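Pilville–Goresora Sister Towns Association
Minutes of the general meeting, 29 February 2016

Taken down by Osian Bellis, who got handed the pad again

We got going a few minutes late, as the downstairs door was locked and half of us were standing out front. Minutes of the last meeting were read and approved with one fix (I had the Goresora mayor's title wrong, sorry, it's "town president" over there).

The letter from Goresora

Most of the evening went on this. Their council wrote to say that the visit in May can go ahead, but that their foreign ministry wants the official part kept "non-governmental" while the trade talks between the two countries are stuck. So there will be no flag raising at city hall and no joint statement. I read the whole letter out loud, twice, and then we argued about one sentence in it for far too long.

Some of us felt insulted. I wasn't, and I said so – they could have canceled and they didn't. The other side of it, which was put pretty strongly from the back row, is that we've had a signed agreement with them through worse times than this and never dropped the flags before. Fair point. In the end we voted to accept the terms and to write back saying we hope the flags can return next time. The vote was 40 in favor and 4 against. I have the job of drafting the reply and will pass it around before it goes out.

Host families

We still need beds for the delegation. Sign-up sheets are on the table by the coffee. Hosts should have a spare room or a decent pull-out, and should be okay with guests coming in late on the night of the concert. If you signed up last time you are not carried over, so please sign again! 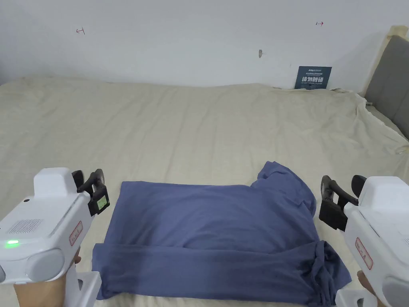 Blue top on a cream sheet, partly folded.

City hall and the visa question

The mayor's office phoned me the day before the meeting. They're happy to lend us the big room for the reception as long as it's billed as a private event, and the mayor will come "as a neighbor." I thought that was a nice way around it. The office also passed on a warning that visas are taking longer than usual, so Goresora needs our invitation letters soon. I've done the ones for the choir. The ones for the teachers are waiting on passport spellings.

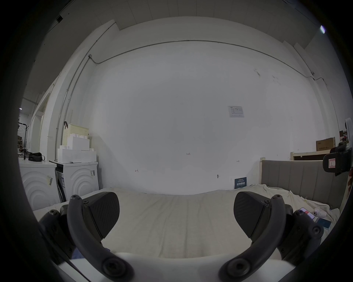
Who signs the invitation letters this year?
The association's president signs them, on our own letterhead, and the mayor's office does not add a signature.

Money

The account stands at $1,826 after the bus deposit was paid. Chaudhary Travel is holding the bus for us at last year's price, and the balance is due the week before the group arrives. The bake sale brought in $235, which beat the fall one by a mile. There was a proposal to spend part of it on a gift for Goresora's council. It was put off until we know whether their rules let them accept one.

Prekitz

A short one. The town of Prekitz has written asking if we'd think about a three-way tie, as they're already paired with Goresora. People liked the idea, but the feeling was that this spring is the wrong moment to bring a third country into it. I'll write back warmly and say we'd like to talk in the fall – and I'll copy Goresora so it doesn't reach them secondhand.

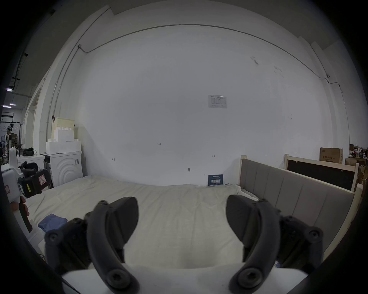
Can members contact the Goresora council directly about the visit?
Members are free to write to friends there, but anything about the program should go through the association so they get one answer from us.

Other business

Name tags in both alphabets, please, the last lot were in ours only. The language class needs a new room after spring break. Someone left a green umbrella and I have it.

Next meeting will be announced by email once we hear back on the letter.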